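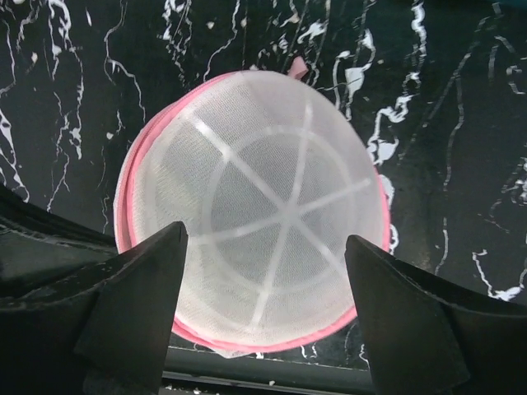
# Care of Cards, Chips and Table Coverings

Guidance for members hosting card evenings at home. Issued by the Stirdale Card and Board Games Association. Revised Jun 25, 2024.

Members who borrow equipment from the Association are asked to return it clean and complete. The same methods are suitable for sets kept at home. Where a manufacturer has supplied its own instructions, those should be followed in preference to this page.

## Playing cards

Plastic cards may be wiped with a soft cloth, slightly dampened with lukewarm water and a drop of washing-up liquid. Wipe each face, then the back, and lay the cards singly on a clean tea towel until dry. A hairdryer must not be used, as the heat will bend the cards.

Paper cards, including those with a coated finish, should not be wetted. Light marks can usually be lifted with a clean white eraser, moved gently in one direction. Sticky patches are more difficult. A little cornflour on a dry cloth will improve the feel of the card, though it may leave a dull area, and a card which can be recognised from its back should be withdrawn from play.

Bent packs can be pressed between two flat boards overnight. Cards should be squared and boxed at the end of each session. An elastic band will mark the edges and should not be used, even for a short journey.

## Chips and counters

A full Povix case holds 600 chips. It is not necessary to wash them all at once, and smaller batches are easier to dry properly.

1. Sort the chips by colour and set aside any with paper labels.
2. Fill a washing-up bowl with lukewarm water and a small amount of mild detergent.
3. Wash the chips a handful at a time, using a soft toothbrush on the edges.
4. Rinse in clean water.
5. Dry with a towel, then stand the chips on edge in a rack or along a folded cloth.
6. Return them to the case once fully dry.

Clay composite chips should not be left to soak. Labelled chips should be wiped with a barely damp cloth, keeping moisture away from the edge of the label. Chips of either kind must not be placed in a dishwasher.

New composite chips often have a chalky surface. This can be reduced by rubbing them with a very small quantity of mineral oil on a cloth and leaving them overnight before a final wipe. One teaspoon is ample for a rack.

## Table coverings

Loose cloths, such as the Fluvitz baize throw, should be shaken outdoors and brushed before washing. Check the label. Cloths marked as washable should be put through a cool, gentle cycle by themselves and dried flat, away from radiators. Wool baize is for dry cleaning only.

Fixed felt should be vacuumed on low suction with the brush fitting. If a drink is spilt:

- stop play and remove the cards and chips;
- blot with a plain white cloth, working from the outside of the spill inwards;
- dab with cold water and blot again;
- allow the felt to dry before the table is folded or covered.

Rubbing will raise the nap and leave a patch over which cards do not slide evenly. Candle wax should be left to harden and then lifted with the edge of a blunt plastic scraper.

Rubber-backed mats, including the Phromma roll-out mat, should be rolled with the playing surface outwards and never folded.

## Storage

Equipment should be kept in a dry cupboard inside the house. Lofts and garages are unsuitable, particularly from December onwards, when damp can affect paper cards and the hinges of metal cases. A sachet of silica gel in each case is recommended and should be replaced every 12 months.

Cases of chips are heavy. They should be stored at or below waist height and stacked no more than 3 high.

## Returning borrowed sets

Borrowed sets may be kept for up to 2 weeks. Packs should be checked for missing cards before return, with the jokers included. Damaged items should be placed in a separate envelope, marked with the number shown on the case lid. Members are asked not to attempt repairs to case locks or folding table legs.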